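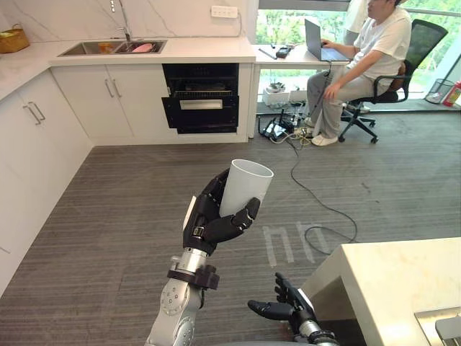
An afternoon at the Homby kitchen lab, January 2019

I had been meaning to visit the Tisedik people ever since they moved into the Homby building, and when they announced an open day I put my name down the same evening. It was a 90-minute train ride for me, plus a walk up the hill from the station that the invitation called "short" (it is not short, and bring decent shoes). But I came home so pleased with the whole thing that I want to write it down while I still remember the details.

We were 16 visitors, split into two groups so that everyone could get a decent look. My group started with coffee and a talk in the front room, where we heard how the project began as a study of warehouse shelves and drifted toward kitchens. I liked the reason they gave. A box in a warehouse is mostly the same box all day long, while a kitchen has cups, plates, drawers, slippery sinks and somebody who put the basket in a different place last night.

Then we went through to the kitchen itself. I had expected something like a stage set, and instead it looked like a place where I would happily make lunch — white cabinets, a marble pattern behind the sink, trees outside the big window. The job for the afternoon was dishes. The robot has two arms, and its hands have black, jointed fingers that I couldn't stop watching. A cup is a surprisingly interesting thing when you see a machine work out how to hold it. I do it every morning without a thought, and there I was leaning forward like my father in front of a ball game!

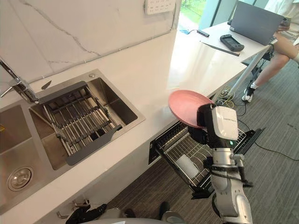 Plates are a different kind of trouble from cups, and one of the engineers spent a good while on this with us. You have to take a plate by the rim, tip it up on its edge, and then find a gap in the rack that is only a little wider than the plate is thick. Come in at the wrong angle and you are pushing against wire. She said the plain round ones are where they like to start, and that soup bowls are still waiting their turn. Somebody asked about wine glasses and got a laugh, but no date.

I asked my own question, which was how fast it would need to be before a person would want one at home. The answer was longer than I can repeat, but the gist was that they care more about gentle than fast just now. I can live with that. I have broken enough plates being fast.

Afterward there was soup and bread in the front room, and a table with leaflets from Bittencourt and Tukeck, who are both planning visitor days of their own. I took one of each. The Tukeck one is in March, and I have already asked my sister whether she wants to come along.

If you go to Homby yourself, sign up early and ask to be in the second group. They had more time for questions, and by then the coffee was fresh again.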